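**Can it clear the table yet? Speaker notes, Vistby, 25 min + questions**

*(Clicker is unreliable. If it sticks, use the space bar and keep talking.)*

**Opening**

- Start with the 31 emails. After the Wike newsletter I got 31 emails asking when they could buy one. Most had the same chore in mind, and it was the dishwasher. Pause for the people in the room who sent them.
- Short answer: no. Longer answer: also no, but it takes me 25 minutes and there are slides.
- Say up front that everything today is in simulation. Simulated crockery is very cheap to replace.

**What a chore is**

- On a shop floor, somebody has already done the hard part. The bolt arrives in a tray, same way up, 400 times a shift. Ferkau has had that licked for years and deserves its nice lobby.
- At home the bolt is a sock. It's under something, and a relative is standing on it.
- Our test at Humis: one table, things left on it, put them where they belong. Any competent eight-year-old can do this and won't.
- Next slide: the first problem is reach. Bottle on the table, person right there with a hand already around something white. Ask the room: whose turn is it? Wait. Let somebody say "the robot's." Tell them that's what the planner said too.
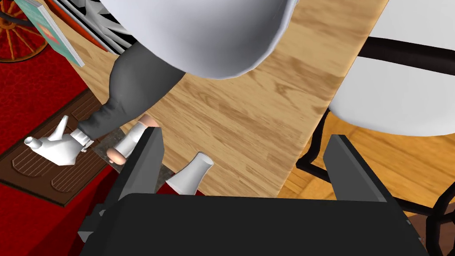
Anneliese Albers, reading an earlier draft of this, wanted to know why I kept calling it a grasping problem when it was plainly a manners problem. You can teach it to pick up a bottle in a week, she wrote in the margin, and spend the next two years teaching it to wait.

- She's right, annoyingly. Read her note out as it stands, then move on before anyone claps for her.
- Manners, in practice: a speed limit near people, a stopping distance, and a rule about who goes first. We set the rule to "the human." Productivity fell off a cliff. The humans were very happy.

**Numbers (keep this short, it's after lunch)**

- 281 runs of the table task. Six finished with every item put away and nothing on the floor.
- Yes, six. Leave it on the screen. Don't explain it away for at least one full breath.
- Most of the rest stalled at "what is this and where does it live?" Picking up was the easy half. A marker goes in a drawer, a knife goes in a different drawer, and from a bad angle they're the same stick.
- Mogens Fogh will ask about the gripper. He always asks about the gripper. The gripper is fine, Mogens.
- Statues are their own category. The machine wants to know what they're for. So do I, in most houses.
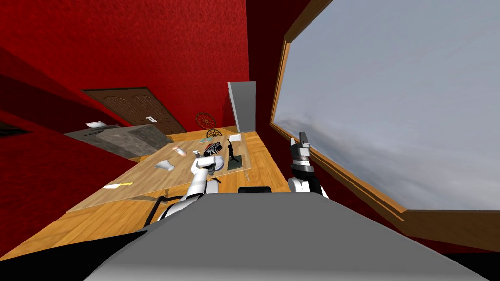 *Slide 9. One arm over the table, the other pointing up.*

- Let them look at slide 9 for a bit. Nothing on that table is heavy and nothing is far away. The paper lies flat, so there's very little to get hold of. The bottle is on its side and would love to roll, if you give it a nudge.
- Tidying is also a matter of opinion. Is the paper rubbish or the mortgage? We gave it a rule for paper (leave it alone), and that's now the best-performing rule in the whole system.

**So, yet?**

- Fetching one known object from a clear spot: close. I'd let it try with a plastic cup.
- Wiping a bare table: fine, once somebody else has bared it.
- Clearing a table a family has used: ask me again in March. I didn't say which March.
- Shop floor: if you can put it in a tray, buy the arm. If you can't, hire a person and pay them properly.

**If there's time**

- Laundry. Skip if past 2:40. There is no short version of laundry.

**Questions**

- "Will it take my job?" Depends. Do you clear tables at a rate of six in 281?
- "What does it cost?" Point to the Humis people by the coffee.
- Return the borrowed HDMI adapter to the front desk.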